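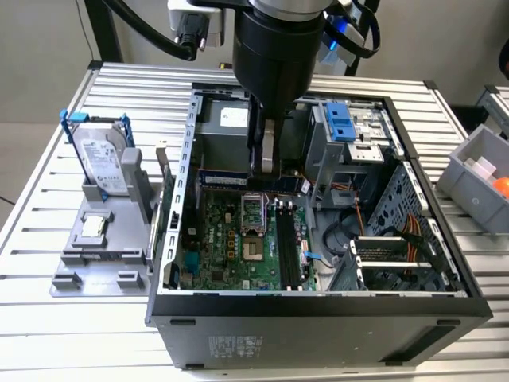 Desktop tower on the slatted bench, side panel off, CPU socket open.

Home | Notebook | Parts list | Who we are | Contact
Print this page | E-mail this page

Workshop notebook, January

Parking levy, part two (part one was me shouting, so I've not typed it up)

Right, so I said I'd write down where we've got to with the levy before I forget which letter came first. Kalliopi has the paper copies in the green folder and I've got the e-mails. If you only want the upshot, skip to the bit near the end that says TO DO, but you'll miss me being cross.

For anyone who's been lucky enough to ignore it: Jokthorpe council brought in a yearly charge on business premises that have their own parking. Eight spaces or fewer and you pay nothing. Nine or more and you pay £931, flat, and it doesn't matter if you've got nine bays or a field. The leaflet calls this "a simple banding". It is simple, I'll give them that! A haulage yard down the road with room for half the county pays exactly what we're being asked for.

We have eight. We've always had eight. The lease says eight, the white lines say eight, and if you've ever turned up after half past nine you'll know it in your bones. The bill says nine.

I rang at 10.15 and got through to Cemier, the firm that runs the levy for the council (first surprise, I thought I was ringing the council). Very polite chap, didn't give his name, read me what was on his screen. Nine spaces, "confirmed by plan". Which plan? The plan on the system. Could he send it to me? No, I'd have to request that through Pondunel. What's Pondunel? Pondunel is the website. I'd had the login in the first letter, apparently, and yes, there it was on the back in grey type.

Pondunel took me the rest of the morning. You need the business rates reference, the levy reference and a thing called a premises key, and the premises key gets posted to you. By post! I'd have given up there, only Eusebio remembered a slip of card that came before Christmas with nothing on it except a row of letters. He'd been using it as a bookmark. That was the premises key. He has been thanked and the bookmark is now in the green folder as well, please leave it there.

So, the plan. It's the drawing from when the unit was first let, long before us, and it's got a bay marked where the bin store is now. Ninth space. You couldn't get a car in there unless you drove it through a brick wall, and the wall has been there for as long as we've had the keys. I went out and looked anyway, in the sleet, with the printout going soggy in my hand, and came back in none the wiser but a lot wetter.

I then rang Marinho (managing agents, for the new people) because surely the landlord has an up-to-date plan. They do. They'll send it. They said they'd need to "raise it with estates" first and I said aren't you estates, and there was a bit of a pause. Encarnación Urquijo is the person to ask for. She was helpful once I'd got to her and she reckons the drawing was redone when the bin store went up. She's looking for the signed copy. Cemier will only take a signed one, so don't let anyone fob us off with the sketch from the fire folder.

Now the bit I really object to. To appeal, you pay £100. You get it back if you win. If you lose you don't, and the levy is due in full either way while they're deciding, so in the meantime we're out the lot for a wall. I asked if there was some way of just correcting a mistake, as opposed to appealing against one, and was told that a correction is a type of appeal. I wrote that down word for word because I wanted to look at it again later. I've looked at it again and I don't like it any better.

Fulgencio thinks we should just pay it and move on. His argument is that my time's worth something too and I've spent most of a day on this when I should have been finishing the quote. He's got a point, and if it was a one-off I might have agreed with him. But it's every year. And once we've paid as a nine-space premises without a squeak, I can't see us ever getting back to being an eight-space one. Kalliopi agrees with me, though she put it more calmly.

We had a longer row about it over lunch, a friendly one, on whether the levy's a good idea in the first place. I'll put both sides since it's a shared notebook. Eusebio is all for it. He comes in on the bus, the bus is dreadful, and the money is meant to go on the buses. Fair enough! I'd be happier if I could find where it says so. The leaflet says "transport priorities", and the council's own page says the money goes into the general pot to begin with and gets shared out afterwards. Those might come to the same thing. They might come to a new roundabout.

Fulgencio's line is that any tax with a cliff edge in it makes people do daft things, and he's right about that. Go along the estate and you'll see bays with planters in them that had vans in them last summer. The tyre place has painted out two. I don't blame them one bit, but those vans haven't vanished, they're on the verge by the crossing, and I nearly got flattened there on the way to the sandwich van. If you wanted fewer cars you'd charge a little per space from the first one up and nobody would bother with planters. I said this and Eusebio pointed out that we'd then be paying for eight. I said I knew that. I'd still think it was fairer, and I'd moan about it less, or at any rate in a shorter notebook entry.

I've written to our councillor, Theophilus Bawa. Kept it to a page. I asked him three things: why a plain error costs £100 to put right, why the old drawings were used without anyone checking them against the lease or coming to look, and where the money's going. I was tempted to add a fourth about the premises key on the card but Kalliopi read it over my shoulder and said no. He holds a surgery at the library and one of us ought to go. I don't mind it being me, only somebody would need to take the phones from four o'clock.

One thing I'd got wrong, so crossing it out of part one: I'd said the levy counts bicycle stands. It doesn't. It doesn't count the loading bay either, so long as it's marked as one. Ours is marked but you can barely read it, so it wants repainting before anybody comes with a clipboard. There's half a tin of yellow under the sink that might still be all right.

It does count disabled bays towards the total, but you can claim them back off it on a separate form. We've one. So on my reading, even if they stick to their nine, we'd drop to eight once that's claimed, and eight pays nothing! I got quite excited about this at ten to five and rang Cemier again, and they'd shut at half four. So that's first thing tomorrow. The guidance is muddled on whether the claim counts for this year's bill or only from the next one. I read it twice and Fulgencio read it once and we have three opinions.

TO DO
- Ring Cemier, ask about the disabled bay claim and which year it applies to. Get a name this time. (me)
- Chase Encarnación at Marinho for the signed plan. (Kalliopi)
- Photos of the bin store with the wall and the gate showing, in daylight please. (Eusebio)
- Repaint LOADING. Check the tin first. (Fulgencio, under protest)
- Don't pay the £100 until we've heard about the claim. The appeal window stays open until the end of the month after the bill, so there's room.
- Don't throw away any more mystery cards.

Bill's pinned by the kettle if you want to see it. Quote still isn't finished, I'll do it after I've rung them.

Last updated: January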